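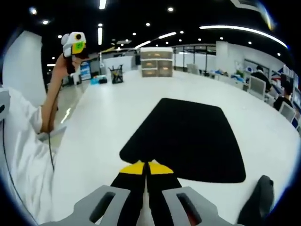 Ten months of teaching the arms

9 Dec 2024

I've worked at Movlow since before there was any talk of robots. We do returns for other companies. A parcel comes in, somebody opens it, checks what's inside against the slip, decides if it can be sold again, and puts it in the right tote. I did that for six years and I was decent at it. Since February I've spent most of my shifts at the white table upstairs with a gripper in my hand, doing small jobs over and over so the arms downstairs can learn them.

A few people have asked me what the job is like now, mostly family, and I keep giving a different answer. So I'm writing it down.

The table work

You hold the gripper and do the task the way the arm would have to do it, with two fingers and no wrist tricks. Pick up, turn, set down on the mat, let go. Then again with the thing in a different spot. A short one takes a few seconds. Folding a garment bag takes a lot longer and is the one everybody tries to trade away.

The first week I was bad at it. I'd had years of doing things fast with ten fingers and now I had what amounts to a pair of tongs. I kept wanting to help with my other hand. If you do that the take is no good and you start over. My forearm hurt until I learned to squeeze less.

We have a sheet that says how many takes are wanted for each item. My best day so far is 378, and that was all flat pouches, so it doesn't really count. The team passed 1,420 on one task in the fall, and then the lead at Trekesent, the company that supplies the arms, asked us to throw out part of it and redo it slower. Nobody was happy that afternoon.

It's an office up there, with desks along one side and people at their screens. Downstairs I was used to noise. The first thing I noticed was that I could hear the gripper close.

What changed on the floor

There were 34 of us on the opening line when this started. Eight moved to table work or to minding the arms. The rest are still opening parcels, but what they get is different. The arms take the easy stuff, meaning boxed items and pouches that look the same every time. What's left for people is shoes with one missing, cosmetics that leaked, and the coat somebody clearly wore to a wedding.

Management calls that higher value work. I think that's partly true. It's also more tiring. When I was on the line, a run of plain phone cases was a rest. You could talk. Now there isn't a run of anything, and the hourly target only came down a little. Mwanaisha Muriithi, who trained me when I started and is still on the line, brought this up at the June meeting and again at the one after that. They lowered the target a second time in October. She says it's still too high for the shoe totes and I believe her.

No one has been let go because of the arms. I want to be fair about that. But when people leave they aren't replaced, and the temp hiring before the holidays was smaller this year. A couple of the temps we usually see every winter weren't called. I don't know what they did for work instead.

Minding the arms

Two days a week I'm downstairs with the arms themselves. There's a tablet that tells you when one has stopped. Usually it has dropped something or it can't decide where a tote ends. You clear it, press resume, and make a note. The notes go into a system called Murach, and from there some of them come back to us as new table tasks. It's strange to write up a dropped pouch in the morning and be upstairs later that week picking up the same kind of pouch from every angle.

One thing I do like is that they ask us. The old conveyor system, Ogola, was put in over a long weekend and we had a page of instructions taped to a post. With the arms, the engineers come and stand there and want to know how you can tell a box has been opened before. I told one of them I press the corner with my thumb – it gives a little if the tape has been lifted. He wrote it down. The arms can't do that yet, so those boxes still go to people.

The pay question

Table work pays a bit more per hour than the line. It was set up as a temporary rate and renewed twice. I'd like it to be in the contract. What I'm doing up there is handing over what I know about the job, and I don't think a temporary rate covers that. I've said so in writing and I'm waiting to hear.

I also don't know how long there will be table work. Nobody has given us a date. When I asked, I was told there would always be new items, and there probably will be, but maybe not enough for eight people.

For now my wrist is better than it was on the line, my feet are a lot better, and I miss the talking. Next on the sheet is blister packs. I did some practice ones yesterday and they slide.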